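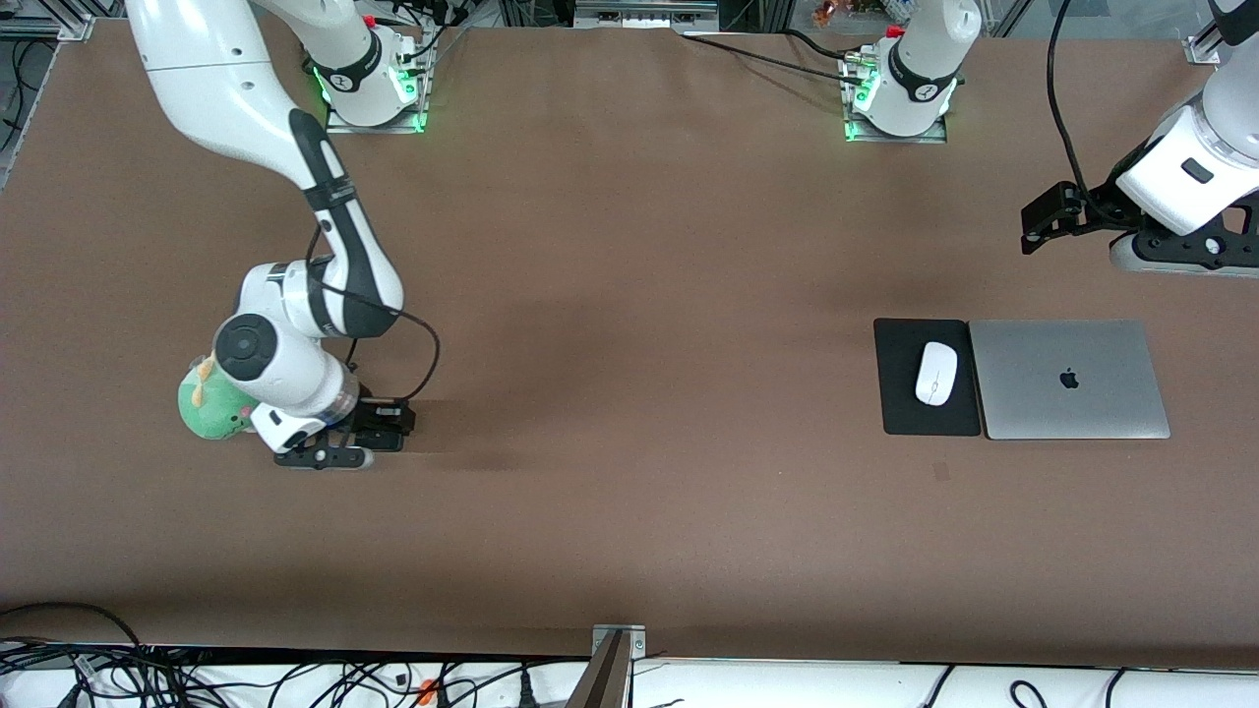
Figure 2. Brown tabletop with the green plush toy (left) and the laptop and mouse (right).

4. What stays on the table

4.1 Keepers and visitors

First result, and the one we did not plan for. We went in with two labels for the things people leave on a shared work table, work item and personal item, taken more or less straight from the pilot. Didn't hold up. Both coders (Abella and Ambrosio) kept stopping at the same kinds of object: mugs, hand cream, a desk fan, small soft toys. A mug is personal, sure, but the people at Nedow wash each other's mugs and put them back in the wrong place. Hand cream is used by whoever is nearest. So after the first pass we dropped the two labels and recoded all 612 diary entries by what happens to the thing at the end of the day. If it goes away (bag, drawer, shelf), it is a visitor. If it stays out overnight, a keeper.

The split is crude. It does have one advantage, the people keeping the diaries could apply it themselves without asking us. Rankin checked the recoded entries against the interview notes and sent back a small batch where the diary said "put away" and the interview said otherwise. Those we left as keepers.

Laptops were nearly always visitors. The mouse was the odd one. In the diaries a laptop and its mouse come out together and get written down together, often as a single line ("laptop + mouse, right side"). But they part at night. Laptop into the bag, mouse left where it was. Several participants were surprised when we read their own entries back to them. One said she had bought a second mouse for home so as not to think about it.

4.2 Soft things

Plush toys deserve their own paragraph, they come up in the interviews far more than we expected given how seldom they appear in the diaries. The type meant is the small rounded figure, like the green one in Figure 2, which has a yellowish-tan tuft or horn on top. Participants rarely gave the toys a use when asked directly. When asked where the toy belonged, though, they answered fast and in detail. Left side, by the edge. Next to the lamp. "Not near the coffee."

Three things seem to be mixed together here and we haven't fully pulled them apart:

Place marking. A toy says somebody sits here. Works better than a notebook, according to participants, as a notebook looks like it was forgotten.

Handling. People pick them up on calls. Squeeze, turn over, put down again, usually not in quite the same spot. This accounts for a good deal of the drift we logged across the table from morning to evening.

Permission. A soft thing can be moved by anyone. Participants who would not touch a colleague's laptop ("never, not even to wipe under it") had no trouble picking up the toy and setting it elsewhere. A few admitted to moving a toy a hand's width each day to win back table space.

The last point was raised by Marquez in an early project meeting and we were doubtful. It is now the best supported of the three.

4.3 Clearing order

Clearing was asked about in the interviews and also written up in the diaries, so we can compare. In the interviews people describe a sensible order: papers first, then cups, then equipment, then wipe. The diaries show something else. Equipment goes first, because the person is leaving and wants the bag packed. Cups next if there is a free hand. Papers get pushed into a pile. Soft items last or not at all, and if the table is wiped the toy is lifted, held in the other hand during the wiping and put back after. One participant wiped around it.

The type of surface came up without prompting. On the plain brown tables people said crumbs were hard to see and cup rings only showed from the side, so wiping was put off. On the white ones at Zirkberg wiping was more frequent, and keepers fewer. We would not make much of this. The two sites differ in to many other ways, lighting and headcount being the obvious ones, and the Zirkberg diaries are thinner.

4.4 Disagreements between users of the same table

All 20 participants shared a table with at least one other. Open disagreement was rare, quiet adjustment was constant. The usual form is the sideways push: an item is found over the middle of the table and gets moved back to its owner's half, nothing said. Laptops are exempt (see above). Chargers are not. Chargers get moved a lot and with some irritation.

Where a table had a keeper of the soft kind, participants tended to describe the whole half of the table as occupied even when nothing else was on it. So a small object claims a large area. Sarmiento has suggested measuring this properly, asking newcomers to choose a seat with and without the toy in place. Not done here. Planned for July, if the Nedow tables are still available by then.

4.5 Limits

Self-kept diaries, so the dull days are under-reported. Participants wrote more at the start of the 8 weeks than at the end, the drop is visible at both sites. Item names were left free and we had to merge by hand ("plushie", "stuffed thing", "the guy"), and some merges are arguable. We also never asked who had brought a keeper in the first place, which in hindsight was a mistake, as two of the most discussed objects turned out to have no known owner at all. The interview guide has since been changed and the revised version is given in Appendix B, along with teh merged item list.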